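Home | Opinion | Work and Machines | Archive | About
Last updated: February
2,249 views | 18 comments

Let the machines have the laundry

I have been reading and arguing about household robots for nine years, and for most of that time I was the wet blanket at the table. Somebody would show me a film of a machine loading a dishwasher and I would ask how many tries it took. So it feels odd to be writing this, but I think we are closer than the doubters say, and I'm rather giddy about it.

Closer doesn't mean close. If you want a machine tomorrow that will strip a bed, find the other sock, wipe the hob and put the good glasses back on the high shelf, you can't have one. What you can have, in a growing number of workshops and back rooms, is a machine that does one dull thing for hours and copes when the dull thing changes slightly. That second half is new, and it is the part that has won me over.

Take the packing line at Plamside, where I spent a long morning. They sell replacement parts for cookers, and every order is a different handful of knobs, hinges and seals in a padded bag. Five years ago you would have needed each part lying in its own tray, facing the right way. Now the parts arrive in a heap and the arm gets on with it. It fumbles. It drops a seal, looks again, picks it up by the other side. I watched it fill 200 bags and found myself quietly cheering for it, like a parent at sports day.

The people on that line had mixed feelings, and I won't pretend otherwise. One told me it was slower than she was (true, by a long way) and that she was glad of it on the heavy boxes. Another wanted to know who would be kept on when it got faster. That is a fair question and it deserves a proper answer from employers, in writing, before the machine comes through the door.

Homes are harder. A shop floor has decent light and a flat bench, and somebody has usually thought about where things go. My kitchen has a drawer that only opens if you lift it. Every home has its own version of that drawer, and the trial flats run by Tarkance are full of them on purpose: sticky doors, mugs hung on hooks, a tea towel over everything. Their machine managed the mugs nicely and was beaten by the towel. Cloth is still the great humbler. It has no fixed shape, and it hides its own corners.

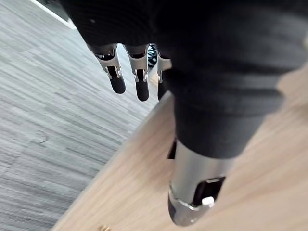
My hopes rest on hands, more than on legs or talking heads. For years the money went into walking, which makes wonderful films, while the bit that touches the plate was left as a pair of metal jaws. Jaws are fine for boxes. They are poor at a bin liner or the lid of a jam jar. The newer hands have proper fingers, jointed with little silver brackets and finished in rounded black tips, and you can dress one in a black knit cover like an arm in a winter jumper. I love that. It makes the thing look ready for a day's work, and it puts a bit of softness between the metal and the furniture. I'd want to know how the cover washes, mind, before I let it near a roasting tin.

The group at Annamalai who showed me their folding work were refreshingly blunt about the gaps. Towels, yes. Pillowcases, mostly. Fitted sheets, no, and they laughed when I asked. I can't fold a fitted sheet either.

I do have a worry, and it's price. Foltance talks about renting a machine by the month, like a phone, and I can see that working for a care home or a small hotel long before it works for a family in a terrace. Fine by me. Start where the backs are sore and the nights are long. Anyone who has changed beds for a living knows what a spare pair of hands would be worth at six in the morning, even slow ones.

So put me down as a believer, with conditions. Come back when it can do the towel on the hook.

Share (9) | Comments (18) | Print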